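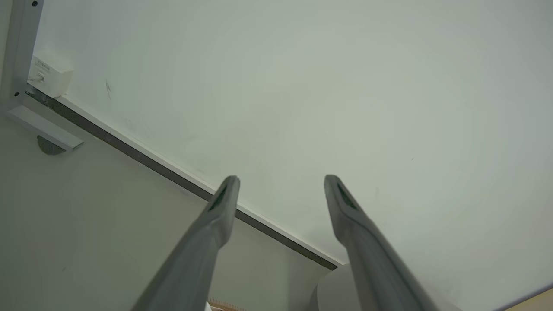 Geketti stopped on me again last night, more than two hours into a run, and this time I finally know why. I'm writing it down because I'll forget by December.

Geketti is the name of the arm. The gripper is a two-finger one with a camera at the wrist, and the software that tells it where to go is Larkix, which a friend of mine, Chalerm Chantharasri, wrote and I have been patching badly ever since. The job is simple. Go to a spot above the work surface, close the fingers, lift, move over, let go, repeat.

The fault looked like this. The arm would run fine for a long time and then halt partway down with a force limit error. No crash, no noise. It just stopped and held still. I would clear the error, send it home, and it would go again as if nothing had happened. The first time I put it down to a loose cable. The second time I reseated every connector from the base to the wrist, which took most of an evening and changed nothing.

After that I started keeping the logs. The last run halted on cycle 3,605. I pulled up the finger positions for the last 12 cycles before the stop, and the left finger was reporting closed a little later each time. The right one was fine. So one finger was dragging, the controller was pushing harder to make up for it, and once it hit 85 percent of the limit Larkix did what it was told and shut the motion down.

I powered everything off, pulled the air of mystery out of it, and took the left finger off. The pivot pin had walked out of its seat by a hair and was rubbing on the inside of the housing. There was a shiny line where it had been scraping. The retaining clip was still on, but bent. I think I bent it myself when I swapped the fingers in the spring, using the wrong pliers.

New clips are coming from Sobczak. For now I put the pin back and flattened the old clip, and I'm only running at half speed.

Two things I did wrong. I cleared the error and restarted without looking at the log, more than once. And I reached in to check the finger while the arm was still powered and holding position. It didn't move, but it could have. The power switch is now on my side of the bench, and I turn it off before my hand goes anywhere near the gripper.

Chalerm wants to add a warning when the two fingers drift apart in their close times. I told him to go ahead. I'll post the clip size once I've measured the new ones.

Posted 2018-06-14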